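Workplace Talk > Small shops and warehouses

Robot arm coming to our packing bench, what happens to the people?

Posted by gavstead_kits
November 9, 2022

Hi all! I run the packing side of a small place in Gavstead that puts together sample kits and spare parts boxes. There are 16 of us on the floor. On a good day we send out 300 kits, and most of them are the same few parts going into the same few trays over and over.

The owners have decided to put in a robot arm with a two-finger gripper on one of our benches. I got to spend a day with one at a supplier's shop and I came home grinning like a kid. It's slow, but it just keeps going, and I kept thinking of all the sore wrists we have by the end of a shift.

My crew is not grinning yet. A couple of them think this is step one of losing their jobs. Others are fine with it but want to know who gets "stuck" with the robot. I've been told in writing that no one is being let go over this, and I've passed that on, but you can tell people are waiting for the catch.

So what really changes day to day for the folks working next to one of these? What should I sort out before it shows up? And is it silly to ask the packers themselves to set it up?

Replies

benchlead_busley

Not silly at all, it's the best thing we did! We're a parts packer over in Busley, a bit bigger than you (34 on days), and we've had two arms since last July.

The supplier set ours up the first time and it worked fine for the exact tray they had tested. Then we changed trays. The tech was booked out, the arm sat there doing nothing, and everyone walked past it making jokes. After that we asked who wanted to learn to teach it new jobs, and four packers put their hands up. Two of them had never touched anything more complicated than the label printer. They are now the people I go to first, because they know the parts. They know which ones roll and which ones stick together when it's humid, and no tech from outside is going to know that.

The way we train is very plain. We give people a clear tabletop and a few colored blocks and let them practice moving the gripper in, lining up the fingers and backing off again. Real parts come later. You want people to get a feel for how far apart the fingers are and how the view looks from down by the gripper, and it's a lot easier to learn that when there's hardly anything on the table. 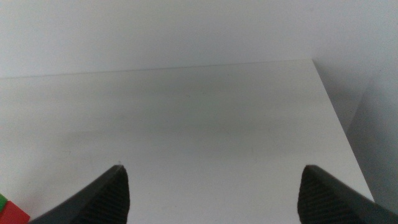

Give people proper time for this, on the clock. We tried squeezing it in at the end of shifts and everyone was tired and cranky and learned nothing. Now each new person gets 24 hours of paid practice spread over a few weeks, and the packing target for their bench drops while they're doing it. I had to fight a bit for that second part. If you don't lower the target, the rest of the bench ends up covering for the trainee and they'll resent the robot and the trainee both.

What changed for the people:

Less of the dull reaching and placing. My own shoulder is much happier.

More checking. Somebody has to look over what the arm has packed, and that's a different kind of tired. Staring at trays all day is hard on your head, so we swap every two hours.

More talking, which I didn't expect! When a pick goes wrong, three people come over with theories. We keep a notebook at the bench where anyone can write down what went wrong and what they tried, and it's turned into our real manual.

Pay. Please sort this out early. Teaching the arm is a skill and ours got a raise for it, but only after months of back and forth. It would have gone down so much better if it had been settled on day one.

On the job worry, your written promise is good, but put it up on the board where everyone can read it for themselves. Hearing it second hand from a boss is not the same, even a boss they like.

pešek_nights

It depends on the contract. Ours said the supplier had to do all changes for the first year or the service plan was void, so check that before you promise anybody they can teach it. Also find out who is allowed to stop it. The answer should be everybody.

akeck_returns

I'm one of the packers, so here's the view from the other side of the bench. I was dead against it when ours came. I'd been doing the same station for years and I was fast, and I was proud of being fast, and then there's this thing doing my job at half my speed and everyone's standing there clapping for it. That stung a little!

What turned me around was being asked to show it how I do things. I tip a tray slightly before I load it, always have, and I couldn't have told you why until I had to explain it to the guy programming the arm. We added a little wedge to hold the tray at an angle and the bad picks dropped right off. After that I was hooked. Now I come in early to try stuff out.

So ask your people how they do it before you decide what the robot does. Ask the quiet ones too. And don't make it one person's robot. Rotate it, let people say no for a while if they want, and leave them a bench where they can still pack by hand. Some of ours still prefer that and they're great at it. We need them for the odd-shaped orders anyway.

gavstead_kits

Thank you all so much, I've got two pages of notes! Pešek_nights, I dug out the contract and we're allowed to make our own changes, phew. The letter goes up on the board tomorrow morning, and I'm asking for the lower target before the arm gets delivered. Akeck_returns, did you screw the wedge down or is it just taped?

akeck_returns

Taped for the first month while we kept changing the angle, then screwed down. Go with tape to start.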